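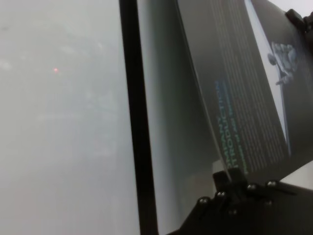
*Small red light on a gray surface.*

## 7. Watching a series with the Flodo player

Before you start, connect the Flodo to your television and open the Mandagi library.

1. Choose **Series**, then the title. For this guide we use *Morketti*, the animated space adventure in 2 seasons.
2. Select **Episode order**. Pick "Broadcast" or "Story".
3. Press OK and wait until the list is loaded again.
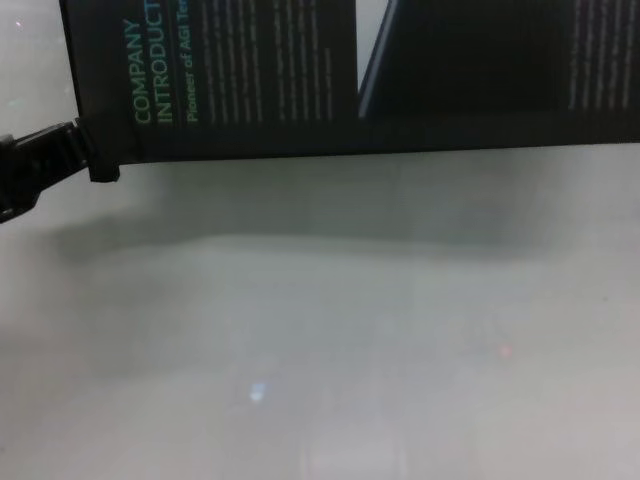

4. Choose the audio language. Subtitles must be set separately, under **Text**.
5. Press Play.

**Note:** In story order, the Hasell episode comes first, as it plays in 1953. It tells who the captain's father is, so new viewers should prefer broadcast order.

**Caution:** Do not unplug the player while the list is loading. Your watched marks can be lost.

Guide text: Haziq Ginting, February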